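Kestska Home Notes
Tip 719: Cleaning silver jewelry at the kitchen sink

Most silver gets ruined by cleaning. Tarnish is slow and patient and will wait years for you, while a person with toothpaste and an old brush can take the crispness off a knotwork pendant in one evening. So put the toothpaste back in the bathroom. It's for teeth.

Start with the dull method. A bowl of warm water, a few drops of plain dish soap, and a baby toothbrush, the softest you can buy. Let the piece sit for 11 minutes or however long it takes you to find the clean towel. Brush along the grooves, rinse in a second bowl, and pat dry. You'll notice I said bowl. Anyone who rinses earrings over an open drain will sooner or later learn how the trap under the sink comes apart, and it's never at a convenient hour.

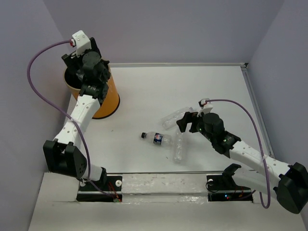
Plastic bottles and an orange bin.

If soap doesn't do it, there's the foil trick. Line a heatproof dish with aluminum foil, shiny side wherever you like, add a tablespoon of baking soda, and pour in a cup of hot water. Lay the silver so that it touches the foil. It will smell faintly of eggs, and that's the tarnish leaving. Two or three minutes is plenty for a chain. Rinse well and dry.

Now the exceptions, which are most of what people own:

Pearls, opals, turquoise, amber. No foil bath and no soaking. Damp cloth, then a dry one.

Anything glued. Old brooches are held together by optimism and a dab of cement. Hot water dissolves both.

Oxidized silver, the kind with blackened backgrounds. That black was put there on purpose. My cousin Lenni Halonen once foil-dipped a cross his godmother had given him and got back something that looked like a piece of a radiator. It took a jeweler in Zidstead to darken it again, and he paid more for that than the cross had cost.

Plated pieces. Wipe, don't rub. There's only so much silver on there and you've been wearing it off since September.
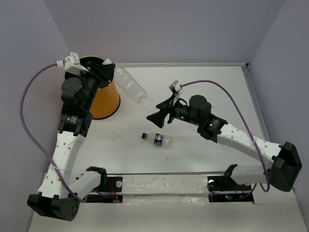 Impi Lehtinen
November 25, 2025 — Filed under: Jewelry, Small repairs

Scratches are another matter. If you have a plain band with light scuffs and some nerve, a bit of 2000 grit wet-and-dry paper, used wet, always in one direction, will give you a soft satin finish. It won't give you a mirror. Getting to a mirror takes a buffing wheel, polishing compound and a garage you don't mind being gray. Skip this entirely on anything with engraving or a hallmark you'd like to go on reading.

For a knotted chain, lay it on a sheet of wax paper with one drop of baby oil on the knot. Two sewing needles, a good lamp, and loosen from the middle outward. Pulling on the ends feels productive and makes everything worse. When it's free, wash it in soap and water, then fasten the clasp before you put it away — an open chain will knot itself again by morning.

Storage: small zip bags with the air pressed out, one piece to a bag, plus a square of anti-tarnish paper if you have it. I use the Niskanen boxes with the felt inserts, mostly because they stack. Avoid rubber bands, newspaper and the bathroom shelf. Bare wooden drawers can be bad too, oak especially. A stick of chalk in the box is an old habit that helps with damp, and you can swap it for a new one when you remember, meaning never.

Polishing cloths don't need washing, though the urge is strong once they turn black. They go on working long after they look disgusting. Throw one out when it stops leaving a shine.

And check the clasps and jump rings while you've got everything on the towel. Hold each ring up to the light and look for a gap. If you can see one, close it with two pairs of flat-nose pliers, twisting sideways. Don't squeeze.

Next tip: getting candle wax out of a Jernden tablecloth
Previous tip: earring backs, and where they go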